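Cadmont Evening Course in Car Ownership
Handout 6: Choosing an engine for a small family car

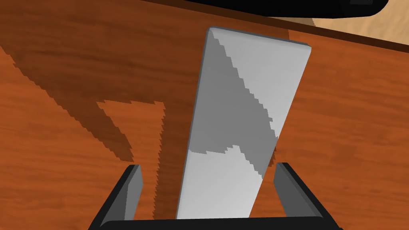

Fig. 1. Light-gray block held upright in a black gripper (computer rendering).

Welcome back, everybody! Last time we got a bit carried away with trunk space (my fault, I do love a good trunk), so we'll start with the part we skipped, the small turbo engine and whether it suits the way you drive.

A turbo uses exhaust gas to spin a little wheel that pushes extra air into the engine. More air lets it burn more fuel when you ask for it, so a small engine can pull like a bigger one. On a gentle drive it can be quite thrifty. Put your foot down on every hill, though, with the family and the luggage aboard, and a good part of that saving goes out the tailpipe.

Our worked example is the Dirnen Tilau, which comes with the small turbo or a plain larger engine. The turbo costs 500 dollars more. Say it saves you 364 dollars a year in fuel, which is the figure we got in class using the long commute. You'd have your money back during the second year. Now try it again with your own mileage, because a person who only drives to the store and back may wait a very long time!

Things to ask at the dealer:
- Which grade of gas does the engine need?
- How often is the oil changed, and which oil?
- What does the warranty say about the turbo, and for how long?
- Can I take the test drive up a real hill?

For next time, please read chapter 5 of the Wegener workbook and bring your fuel receipts, even the crumpled ones. Homework is due 4th November. Those of you hoping to buy in March should also bring the price sheet for the car you have in mind, and we'll go through the extras line by line.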